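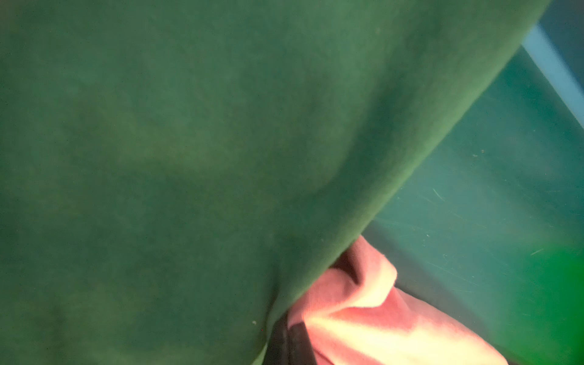 Green cloth, soft side up. Small white speck near the bottom edge.

Purasmont dry stone walling day – site and kit check
February, checked by Natalie Inskip, comments as I went round
Passed to: Dennis Fothergill

Marks: OK / FIX / NO (NO = class does not start)

ACCESS AND PARKING

Gate to lower field – OK. Opens full width, chain is on the post.
Trailer turning space – FIX. Two ruts by the trough, fill with stone before 7 am or the first trailer sits in them all day.
Walking route to the wall – OK, but slick on the bank. Rope line on the uphill side please.
Emergency vehicle route – OK. Keep it clear. Last year three pickups were on it by lunch.
Signs from the road – FIX. Only one up and it points at the Farooqui place. They were nice about it.

THE WALL ITSELF

Length to be rebuilt – split into 16 stints, pegged and numbered. Peg 11 missing, Dennis has spares.
Standing wall either side – FIX. Bulge on the downhill face past peg 5, leans out when you push a cope stone. Strip it back to sound work before anyone kneels under it.
Height of old wall at stint ends – OK.
Footings – not seen yet, still under turf. Check as each one opens up. Soft clay at the low end, may need to dig down more than people want to.
Wire on top – NO. Old barbed strand still stapled along the fence side from peg 9 on. Has to come off and be rolled up and taken away, not thrown in the nettles.
Animal holes – one badger-looking hole well past the last peg. Outside our length. Leave alone, tape off.

STONE

Stone laid out by size – FIX. Hearting is mixed in with face stone at the top end. Someone will trip on it and someone else will moan about it.
Gap between stone and wall – needs a clear walkway, both sides. OK on the field side, too tight on the track side.
Heavy throughs – OK, eight on site. Two person lift, no exceptions, and I include the people who have been doing this for years.
Extra load from Dutow quarry – not here at time of check. Tip it at the top, not on the rope line.
Pile height – knee high at most. One pile over, knock it down.

TOOLS AND GEAR

Walling hammers, 15 – FIX. Heads tight on all but two. Tagged those red, please dont hand them out.
Frames and string lines – OK. String is pink this time so we can see it.
Crowbars – OK. Lay flat when not in use, never leaned on the wall.
Safety glasses – OK. Anyone dressing stone wears them, and so does whoever is in the next stint.
Gloves – short on small sizes. Ask people to bring thier own.
Toe caps – check at sign in. No sneakers. Turn them away if you have to, I will back you up.
Wheelbarrows – one flat tire. Pump is in the Prisa barn, top shelf.

PEOPLE

Sign-in sheet – OK, needs a column for emergency contact.
First aid kit – FIX. Eye wash out of date. Everthing else fine.
First aider – Dennis all day, me until 2 pm. Need a second name after that.
Beginners – up to 5 per instructor. Put them on the flat stints, not the bank.
Safety talk – before tools go out. Lifting, glasses, not climbing on the wall, where the phone signal is (only by the gate).
Breaks – every 90 minutes, whole line stops together. Tea at the trailer.
Kids and dogs – behind the rope. Dogs on leads, ewes are in the next field.

WEATHER

Frost – no building on frozen ground. Check footings by hand at 8 am, start late if needed.
Wind – open site, tarp over the sign-in table has to be tied to something heavier than the table.
Call-off – Dennis decides, by text, night before.

STILL TO DO

Barbed wire off – Dennis
Bulge past peg 5 – me plus one
Ruts – whoever has the tractor
Eye wash – me
Red tag hammers, rehandle – Dennis, no rush, just keep them in the truck
Sign – move it to the crossroads

Result today: NO until the wire is gone. Will walk it again at first light and sign the bottom of the sheet then.
N. Inskip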